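Ticket 985 - Snack shelf, labels not matching stock
Site: Cornow, Drilness building, level 3 tea room
Opened by: Precious Sithole
Assigned: Man-lok Kao
Priority: low (changed to normal, see below)
Status: open, waiting on labels

Opened February 4, 2019

Precious S.
Shelf labels in the tea room are all out. Scan the label under the crackers and Morsy charges you for a muesli bar. Scan the bar label, get "item not on this shelf". Three people have told me this morning and one of them has been charged twice. Also top shelf has a lean to it, boxes slide to the left if you bump it. Can someone look before the Wednesday order goes in please.

Man-lok K.
Will look after lunch. Is it every label or only the top row? And which phone app version, the old one does funny things with shelf codes.

Precious S.
Both rows I think. New app. Ilham has the same problem on hers so not just me.

Man-lok K.
Been up. Notes as I go -

Scanned every label top row. All of them come back as the pre-Christmas layout. So Morsy never got the new plan, or got it and didn't keep it.

Bottom row, same.

Logged out of Morsy, logged in, resynced the site. Spinner for ages then "sync complete". Scanned again. Still old layout. Great.

Checked the barcode on the actual boxes instead of the shelf labels. Those are fine, right name right price. So it's the shelf codes only. Workaround for now: scan the box not the shelf. Have stuck a note on the wall.

Lean on the top shelf - put a level on it, definately down on the left. Feet look OK. Will need the Allen keys, they're in Raphaël's drawer and it's locked.

Ilham A.H.
Note on the wall works, thanks. Can you write it bigger. Also who do I ask about the double charge, it was 429 cents so not the end of the world but he keeps coming to my desk.

Man-lok K.
Refunds are Fouad. Bigger note done.

Fouad B.
Refund put through. Took me a while to find it because it was booked against the wrong item, obviously. If there are any others send them in one go, not one at a time.

On the layout - I uploaded the new plan to Morsy myself before the break. It's there on my screen. Approved and everything. Man-lok what site code are you on?

Man-lok K.
DRIL-3

Fouad B.
There you go. Plan is against DRIL-03. There are two sites in there. No idea who made the second one.

Man-lok K.
OK so the phones look at DRIL-3 and the plan sits in DRIL-03. Can you move it across?

Fouad B.
Can't move, can only re-upload. And it wants every item re-entered because the template changed. Will have a go. Somebody confirm what is meant to be on the shelf first, I'm not typing it in twice.

Precious S.
As ordered -
Top: crackers together (cheddar, sea salt), almond flour bars, Sweet Thins mint chocolate
Bottom: the Annie's, plus whatever kids' stuff is left over from the open day
Chips are NOT on this shelf any more, they went to the other room. Please don't put the chips back in the plan or they will turn up in the order again.

Raphaël F.
Drawer's open, keys on top. For the lean, don't bother with the feet. Black frame is fine, it's the plank. It sits on two brackets and the left one works loose. Slacken both, push the plank hard back, tighten right then left. Take the boxes off first, I didn't last time and had crackers everywhere.

Man-lok K.
Did that. Boxes off, both bolts slackened, left one I could turn by hand. Pushed back, tightened in that order. Level is good now. Leaned on it a bit, no movement. Boxes back on. Closing the shelf half of this ticket.

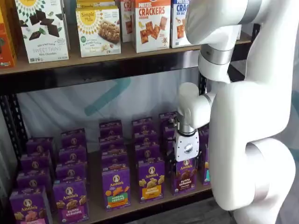

Attachment 1 - snack shelf, top row: Sweet Thins, Simple Mills almond flour bars, cheddar crackers, sea salt crackers. Purple Annie's on lower shelf

Fouad B.
Got it. I had the crackers on the left and the bars on the right, so would have been wrong again. Swapped. What's the orange box far left?

Man-lok K.
Can't read it from the photo either, only get a sliver of it. Will go look.

Precious S.
Leave that one as "misc" for now, I'll sort it with the order.

Fouad B.
Uploaded against DRIL-3. Sync can take up to 90 minutes so don't test it straight away and then ring me.

Man-lok K.
Left it till after three. Rescanned top row, all correct names. Prices correct except the bars, old price. Bottom row, the Annie's label is right, next one along gives "no item". Think that label is just scuffed, won't focus on it.

Fouad B.
Bar price fixed. Resync once more.

Man-lok K.
Resynced, bars OK.

Still to do -
new label for bottom row, printed by Fultinitz, they do a run at the start of March and not before. Scan the box til then
delete DRIL-03 (Fouad, needs admin)
misc item top left (Precious)
take my note down off the wall once the label's in

Ilham A.H.
Please leave the note up, people are still scanning the scuffed one.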